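On the Readiness of Machines for the Household

2025-04-29

Readers of this page will know that I have followed the question of domestic automation for a number of years, first in connection with my duties at the Cudham housing office and more recently on my own account. The question put to me most often is a plain one: can a machine do the chores yet? I set out below my present view, which has changed in certain respects from the one I published last August.

The factory side of the matter may be dealt with first. The packing plant at Culetville, which I visited twice, handles 3,000 cartons on an ordinary day, and most of them are now lifted, turned and set down without a human hand. I have no quarrel with the results. The cartons are of one size, they arrive on a belt at one height, and the floor is painted to show people where they must not stand. When a carton arrives crushed, the line stops and a member of staff removes it. The plant manager told me that this is regarded as a satisfactory arrangement, and I agree with her.

It does not follow that the same arrangement can be moved into a home. A resident does not paint the floor. Furniture is shifted on a Sunday, a door that was open is closed, and the laundry is put down wherever there is space. In the survey of tenants that my office carried out, 254 households replied to a question about which chore they would give up first. Laundry came first and tidying the bedroom came second. Washing the dishes, which I had expected to lead, was fourth. Many respondents added remarks in the margin, some of them rather forceful, on the subject of fitted sheets.

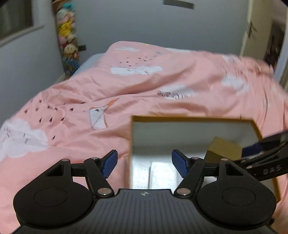
Tidying is the chore on which I have changed my mind the most. I used to place it among the easy ones, on the ground that it consists of picking things up and putting them somewhere else. Hortensia Vergara, with whom I have corresponded on these matters for some time, took the opposite view, and I now believe she was right. A small carton in an open box is a modest enough task when the box stands on a bench. Set the box on a rumpled duvet, as on the pink one with the clouds, and the surface under it is all folds. The carton stands at an angle and the walls of the box leave only so much space for a pair of fingers to come down. A person manages this while thinking of something else. For a machine each of these points has to be dealt with, and a push in the wrong place may move the box as well as the carton.

There is also the matter of deciding. Before anything is lifted out of a box in a bedroom, someone must know whether it is to be kept, returned, thrown away or left exactly where it is. My own household of three adults cannot agree on this. I would therefore advise caution toward any claim that a machine "tidies a room", unless the claim is accompanied by a statement of what was in the room and where each item was supposed to go.

The bed itself is a further difficulty. Cloth has no fixed shape. A duvet can be pulled straight at one corner and be worse at the other, and its printed pattern, however cheerful, offers little help in finding the edge. The Iturra workshop, whose open day I attended, showed a machine folding hand towels. It completed 80 of them in the course of the afternoon, and the folds were neat. When a visitor asked whether it could manage a duvet cover, the staff replied that they had not tried. I thought that a proper answer.

As to cost, the Clevum cleaning service quoted me 1,008 dollars for half a year of weekly visits, to include changing the bed and clearing the floor of the children's room. I mention the figure because any household machine will have to be compared with it, and with the additional fact that the person who comes from Clevum can also be asked to look behind the radiator.

My present position is as follows. For work in which the objects are alike and the setting is fixed, machines are ready, and shops and plants of moderate size should be looking at them seriously. For single chores in the home, such as vacuuming an open floor, they are useful and have been for some time. For the bedroom, the laundry basket and the kitchen drawer, I would not advise any household to put money aside this year.

I do expect this to change, and sooner than I thought in August. The gripping of small objects has improved a good deal between one visit and the next - the hands I saw a few years ago would have crushed the carton or missed it altogether. Soft things and disordered rooms are improving more slowly.

Correspondence on this subject may be sent to the usual address. I would be particularly glad to hear from readers who have had a folding machine of any kind in regular use for more than a season, and who are willing to say how often it was switched on.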